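3. Survey on second-hand toys in Kumlow

In our project we wanted to know why families in Kumlow keep toys which the children do not use anymore. Natalina Zanetti wrote the questions and I visited 14 families in May. 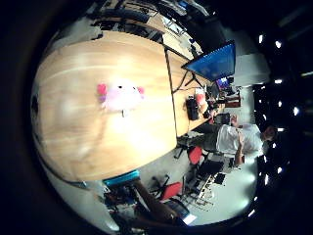 Figure 2. A small plush toy on a table.

Most parents told us that plush toys are the hardest to give away. They are difficult to wash, and the shops do not accept them.
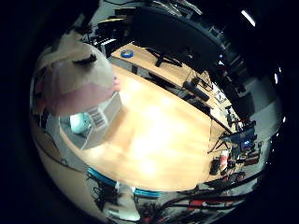
Games and puzzles are easier, but only if all the parts are there. Three families had already sold some of them at the Derkilau market. The others did not know that a table there is free before noon.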